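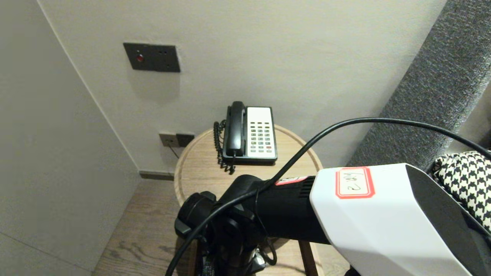 A robot arm at a corded phone on a side table.

Can a machine do the dusting yet? Household tips, 2024-03-10

Readers keep asking whether to hang on for a robot before they bother learning to clean a bedside table properly. My answer is don't wait. I've watched plenty of the clips people send in, and an arm near a table is a long way from a clean table.

Corded phones are my usual test. The handset has to come off, the cord has to be untangled, and there's grime between the keys that needs a soft touch. Jui-lin Kwok, who used to clean hotel rooms in London, did hers like this:

Unplug the phone from the wall.
Dampen a cloth with water and a drop of washing-up liquid, and wring it out hard.
Wipe the handset, mouthpiece last.
Run a dry cotton bud between the keys.
Let the coiled cord hang free until the twists drop out, then wipe it downwards in a loose fist.

She charged by the room and reckoned the phone took her 90 seconds. I'd like to see the arm that matches it.

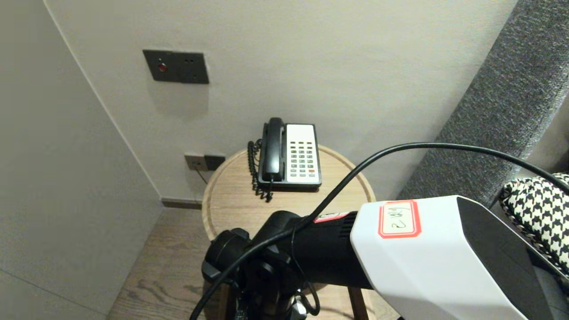
Round tables with a lip are worse than square ones. Dust gathers along the inside of the rim and a flat duster slides straight over it. Wrap the cloth round one finger and follow the edge. If there's a phone on top with its cord trailing across the wood, as there is on this one, lift the lot off first and put it on the bed. Going round things leaves a tidemark, and it shows on pale wood more than you'd think. For the wood, use a barely damp cloth, then a dry one, both with the grain. Skip the spray polish near a socket.

Tien-fu Leung wrote in from Faltonham to say I'm behind the times, and that a machine will do all this within 2 years. He may be right. I heard the same about ironing, and I still own an ironing board. What I'd want to know before spending 1,000 pounds, or even 80, is whether it can pick up a full mug, a pair of glasses and a paper hankie, one after the other, and know which one goes in the bin.
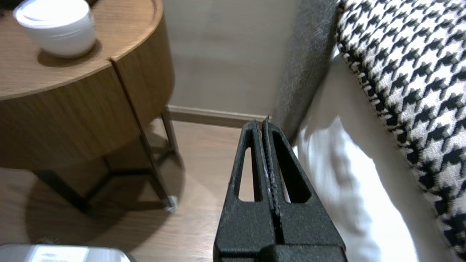 Beds are where I'd expect it to give up altogether. A duvet never lies the same way twice, and cushions need a thump. Vacuum a fabric headboard from the top down with the brush fitting, then do the floor beside it last, reaching well in behind the table legs. Woven fabric holds on to hair, so go over it again with a rubber glove, slightly damp.

Next month: limescale, and Anouk De Smet's trick with old tights.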